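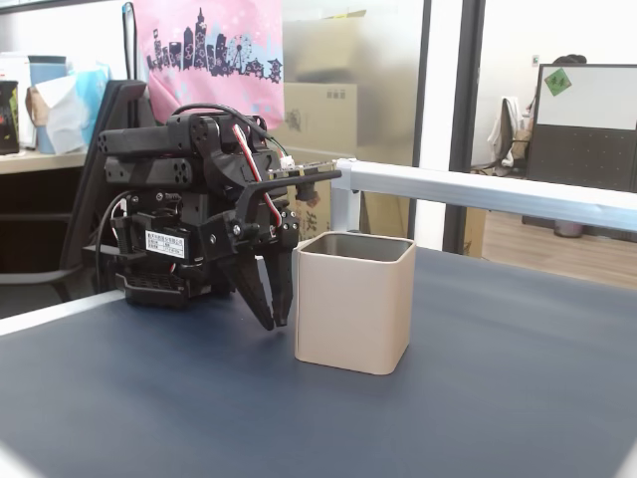
Forums > Collectors > Building Sets > Sorting and Storage > Guswood castle, missing pieces?

Aicha Ouazzani
Mar 18, 2019
Hello all. I bought the Guswood castle second hand in February, the big one with 1567 pieces. The seller wrote "complete" but I have finished the gatehouse and already 17 grey slopes are missing. My question: is it normal to ask for part of the money back, or should I just order the pieces? I paid a fair price, I think.

langat_bricks
Did you check the colour? The first run had the older grey, and sellers often mix the two. Maybe your slopes are in the bag, only in the wrong shade.

Aicha Ouazzani
I checked under daylight. There are four slopes in the older grey, so you are partly right, but the others are not there.

Rookpile
Ask for the money. Complete means complete. I sold over 2000 loose parts last year and I counted every bag before I wrote anything in the listing.

tessel8
I don't agree with Rookpile. With a used set of this size a few missing slopes is nothing. Write politely to the seller first, maybe he has them at the bottom of a box. Mine found a whole drawbridge chain that way.

Rookpile
Politely, yes, I never said to be rude. But the word in the listing has a meaning and she paid for it.

langat_bricks
For the slopes themselves, the Jovham shop has the newer grey. Postage is dear if you order so little, so wait until you finish the towers. The back tower uses the same slope and you may be short there too.

Aicha Ouazzani
Thank you, this is good advice. I will finish the towers before I order. I wrote to the seller last night, without anger, and he asked for the list of numbers.

tessel8
Good sign. Does anybody know if the Rinonwood slopes fit? They are cheaper.

langat_bricks
They fit, but the grip is weak. I would not put them on the roof, it lifts off with the hinge.

Rookpile
Agree with that, at least.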